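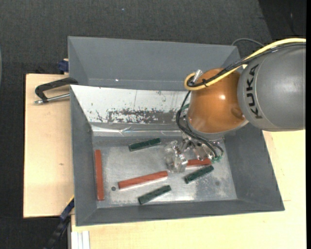 Friday, August 5, 2022

Quick one, lunch is nearly over and I've got half a sandwich left.

So the picking cell at Drumuvau has been going since February and people keep asking me if we've all been sacked yet. No. Nine of us on the shift before, nine now. Different nine jobs though, sort of.

Used to be you stood at the bench and moved parts from one bin to the next. All day. 500 before first break if you were quick, and I was quick, I'll have that on record. Wrists like old hinges by Thursday. Now the arm does the reaching. Red blocks, green blocks, whatever way round they've landed, it goes down and has a go.

What do we do? Fill bins. Clear jams. Change the fingers on the gripper when they go cloudy. Listen out for the air hoses, you get to know the hiss. I've learned more about fittings in six months than in the eleven years before it, and teh pay went up a grade for those who did the Besdale course. Not for those who didn't, which has caused some feeling.

Dark parts on a shiny floor, it still struggles. The white panel at the back of the bin is chipped to bits low down and wants replacing, I've put that on the sheet twice. Office says the pick rate is 94 per cent. Fine. Somebody has to be there for the rest and that somebody is me, with a long stick.

Thing I miss is the talking. Two of you at a bench, you chat. Now we're spread out, one to a cell, and it's louder than you'd think. Breaks are longer on paper but staggerd, so I eat with whoever's on, or on my own like today.

Second cell is meant to come in once the Potine order is signed. They want volunteers to learn it. Probably will put my name down. Bell's gone, more at the weekend.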